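**Edero pauses table-clearing trials after gripper fault**

MURNDEN, June — Hi, I'm Beatrice Muriithi, and I run the table-clearing project at Edero. I'd like to tell you myself what went wrong with our arm, so please excuse a press release that sounds like me talking!

On run 761 the gripper was told to let go of a mug and didn't. It kept squeezing for 25 seconds, until Ákos Barta hit the stop button. The mug cracked, a piece landed on the floor, and we're very glad to say no one was hurt.

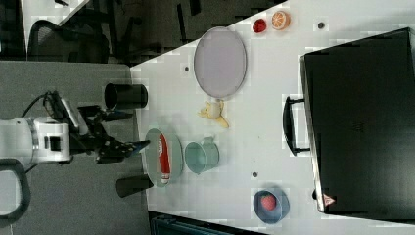 *The Edero arm at the test table, with a green plate, a mug and toy food within reach.*

Ákos and Zoltán Fülöp traced the fault to a release signal that got lost when the arm was moving at more than 70 percent speed. We'd seen shorter delays on 3 earlier runs and put them down to a slow network (my call, and a bad one).

So the trials are on hold. Our partners at Prurkuden are checking the controller, and we're adding a timer that cuts the grip by itself — that should have been there from day one.

Press questions can go to Aranka Rácz at the Murnden office, mornings before 11.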